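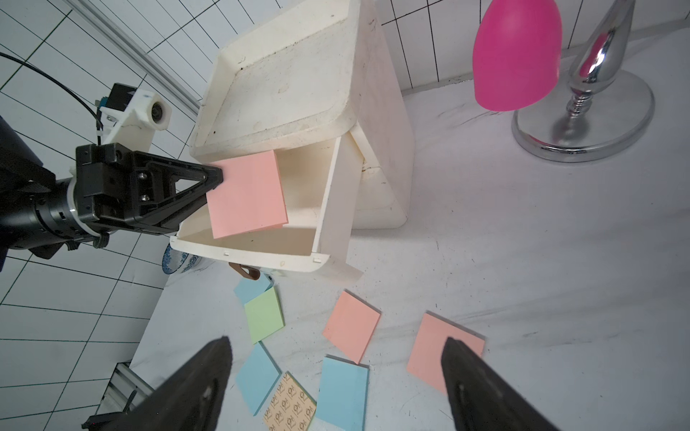

White drawer cabinet and a pink sticky note.

Mertens Paper & Craft is looking for a part-time shop assistant

We're a small stationery and craft supply store on the corner of Dresar Street, and after a good many years of getting by with the same few pairs of hands we're ready to welcome another. If you love paper, pens, ribbon and the kind of customer who will happily spend half a morning choosing an envelope, we would very much like to hear from you.

The job is 30 hours a week to begin with, going up to 40 in December, when the whole of Brunolell seems to need wrapping paper at once. You'd be serving at the counter, unpacking deliveries, keeping the shelves tidy and helping people find things they can only half describe ("it's like tape, but softer"). We carry 700 kinds of paper, and no, we don't expect you to know them all by your first lunch break! You'll pick them up as you go, and there's always someone close by to ask.

Experience in a store is nice to have but we won't hold it against you if this is your first job, or your first in a long while. What matters more to us is that you're patient, that you can lift a box of copy paper, and that you don't mind a bit of sweeping. A steady hand with scissors would be a bonus - we do a lot of gift wrapping.

We pay weekly, and you'll get a staff discount and a paid day off for your birthday. The bus from Distorby stops right outside, and there's a bike rack around the back. We open at 9 a.m. and like to have the kettle on a little before that.

To apply, please drop in with a short letter telling us about yourself and which hours suit you. Handwritten is lovely, typed is perfectly fine too. Leave it at the counter or put it through the door at 125 Dresar Street if we're closed. We read every letter and will write back to everyone, though it may take us a week or two.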